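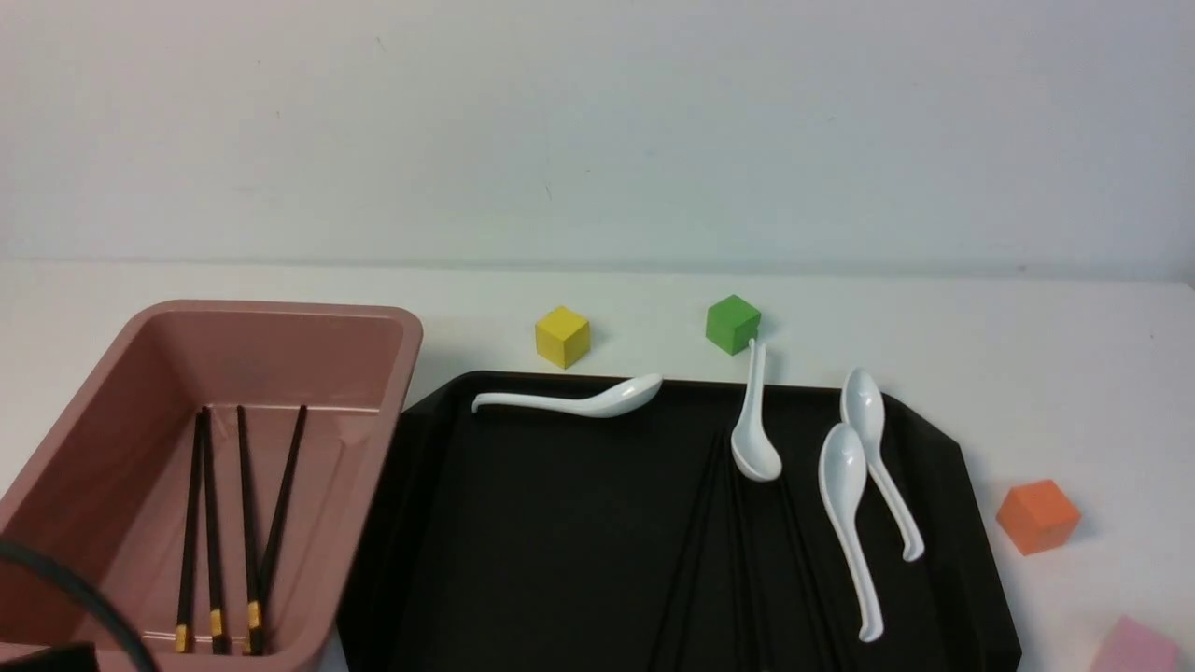 Bench stop on the chopstick job - what happened and what changes

Quick one from the Pratari bench crew, going out before the weekend so everybody has it before they badge in again. Friday, September 10, 2021.

Short version. The left arm pushed down on the table when it should have stopped. No one hurt. One bent fingertip on the Derkis gripper, one scratched tray, a lost afternoon. It could have been a hand under there, so please read the rest even if you never work the sorting jobs.

The job is the tableware sort. Chopsticks come off the black tray one at a time and go in the pink bin, spoons stay where they are, blocks stay where they are. Dull job. We like it because the chopsticks are thin and dark and sit on a dark tray, and if the arm can do that it can do most of what Jestex wants from us this fall.

On the day in question we were well into the second batch. Samran Thammasiri was on the pedal, I was on the log. Arm goes down for the next chopstick, fingers close, nothing in them. Fine, happens all the time. Normally the gripper reports empty, arm lifts, tries again. This time it didn't lift. It went down again from where it was, so straight into the tray. Motors whining. The tray skidded maybe an inch and the whole table shook.

Samran hit the red button. The arm held its push for a moment after that, long enough for both of us to notice, and then let go. That moment is the part I care about most, more on it below.

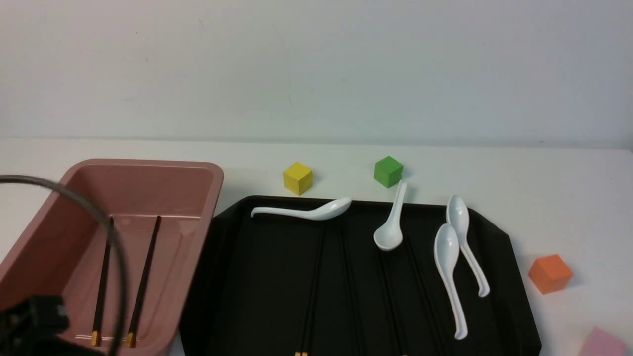 We put the bench back together and went looking for the cause. Took most of the evening. Two things, stacked on top of each other.

First thing. The depth reading on the chopsticks is bad. We knew that. Black sticks on a black tray, the sensor gets almost nothing back from them, so the height it gives is part guess. On most tries the guess is a hair high and the fingers close on air. On a bad one it's low and the fingers touch down. That is what the push limit is for. Arm feels the tray, arm stops, no harm done.

Second thing. The push limit was off. Well, it was on, but set to a number so high it might as well have been off. It should be 30 newtons for anything on this table. After the Anghel update in August the setting went back to the factory value on the left arm only. Right arm kept ours. We checked the right arm after the update, saw 30, and ticked the box for both. I ticked it. My initials on the sheet.

So the arm had been running without a proper limit since the update, and we got away with it because the height guess was mostly on the high side. I went back through the log to see how often we'd been close. Out of 1,118 grasp tries since the update, 792 were clean picks. The rest were misses, and in 4 of those misses the motor current shows the arm leaning on the tray harder than it ever should. Three of the four I had marked as "noisy" and moved on. Should of stopped and asked. If you see something like that in a log, say it out loud to the person next to you, that's all I'm asking.

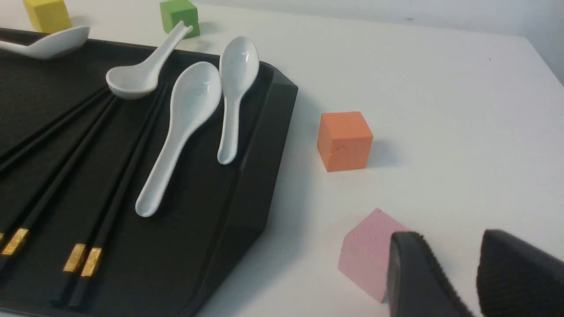
The wrist camera was no help during the event, by the way. It was recording fine but nothing on our side uses it to decide on a stop. Derkis support suggested we use it to confirm the stick is between the fingers before the second try. Sensible. On the list, won't be this month.

Back to the red button. The delay came from our own wiring. When the left arm got its longer cable, the stop line was moved to the spare relay, and that relay waits before it drops out. Somebody set it that way years ago for a conveyor we don't have anymore. So the button worked, just late. A late stop is a failed stop as far as I'm concerned and the incident sheet is filled out that way. A few people thought that was harsh. It's staying.

Also, while we're at it, cable slack. It played no part in this one, we checked. But a loop that hangs in front of the work is a loop that can catch on something, and I'd like it tied up higher before the next long batch. Clips are in the drawer under the monitor, the gray ones, the black ones snap.

What's done already:

Push limit set back to 30 on the left arm, tested with the scale, both directions.
Stop line off the spare relay and on the main one. Tested with power on, arm moving, no delay we could hear or feel.
Bent fingertip swapped. Old one is in the box marked KEEP, please don't tidy it away, Derkis want it back.
Retry after an empty grasp now always lifts first. No exceptions. It costs a bit of time per try and I don't want to hear about it.

What's new for you, starting Monday:

After any update, read the limits off BOTH arms and write the two numbers on the sheet. A tick doesn't count anymore, has to be numbers.
Press the red button once with the arm moving at the start of every shift. Left arm, then right arm. If it feels slow, it is slow, shut it down and find me or Samran.
Hands stay off the table until the light is out. I know. We've all reached in to nudge a spoon back. I did it the same morning.
Anything that leans, pushes or shakes gets its own line in the log with the time. Please don't use "noisy" for it.

We did go back and run a batch once the fixes were in, slow speed, both of us at the button. Went okay. A few misses, every one of them lifted first like it should. The depth reading is still poor and I don't have a good answer for it. A lighter tray would be the easy way out but Jestex asked for the dark one, so dark it is. Samran wants to try a second light down low from the side to get a shine off the sticks. If anyone has a small lamp with a bendy neck they aren't using, bring it in.
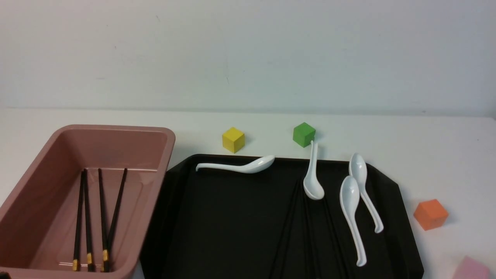 Chopstick sort, left bench: four in the bin, four on the tray with the spoons.

The full incident sheet is pinned by the door with the current plots stapled behind it. Questions to me or Samran, we're both in Monday morning, after that I'm out until Thursday. Sign the sheet when you've read it, inital next to your name is fine. No signature, no bench time.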